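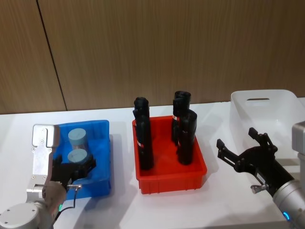 Sorting by Bin: Notes on a Small Supply Shelf

Readers of this blog will know that I keep the supply room at Prurkcombe, and that I have written before, at greater length than was needed, on the subject of labels. The present entry concerns bins. It sets out the arrangement now in use on the white table and the reasons I have come to prefer it to the shelf.

Until June, all bottles and jars were kept on one long shelf in the order in which they had been delivered. The arrangement suited the person who unpacked the deliveries. It did not suit anyone who came in afterward looking for a particular item. Hanane Bouazza, with whom I share the room, proposed that the containers be grouped by shape and assigned a color. I was doubtful, and said so in writing. The proposal was adopted for a trial period and has remained in place.

How the Bins Are Assigned

Three plastic bins stand side by side: blue, red and white, from left to right. The order is fixed. Jars with round lids belong in the blue bin. Tall black bottles belong in the red bin, which takes the middle position as the one most often reached for. The white bin at the right-hand end is reserved for whatever does not meet either description, and its contents are reviewed whenever the other two are restocked.

The bottles are set in two pairs, with a strip of the red floor left clear between them. This was a matter of some discussion. Mrs. Bouazza held that the bin should be filled from one side. My own view, which prevailed, is that a gap in the middle allows a hand to close on a bottle without disturbing its neighbor. It also permits the floor of the bin to be wiped in passing.

The jars stand one behind the other. Jars are kept upright at all times, including when the bin is being carried. I would ask anyone adopting this system to observe that point strictly. We lost a full jar of Funura paste in the spring through a failure to do so, and the shelf paper had to be replaced.

On Bins in General

A bin intended for upright bottles should have a rim that can be gripped with confidence. Rounded corners are preferable to square ones, as they are far easier to clean. Depth is a more difficult question. A deep bin holds tall bottles securely but conceals short jars, and a shallow one does the reverse. Masanobu Kamata, who wrote to me following the entry on labels, recommends a depth of half the height of the tallest item. I have tested this and find it sound for bottles. For jars I would go a little higher — the lids should remain visible, but very little else need be.

The bins came from Abou Zeid, where I have bought storage goods for many years. They are not the cheapest available. I had previously used a set from Flulon, and the corners split during the second winter.

Matters Outstanding

Two questions remain open. The first is whether the white bin should be divided, given that a bin for miscellaneous items tends to fill with them. The second is the inventory sheet, which still refers to the old shelf positions and will have to be typed again. I have allowed 51 lines for it. The revised sheet is due to be pinned inside the door on 26th September, and correspondence on either question is welcome before then.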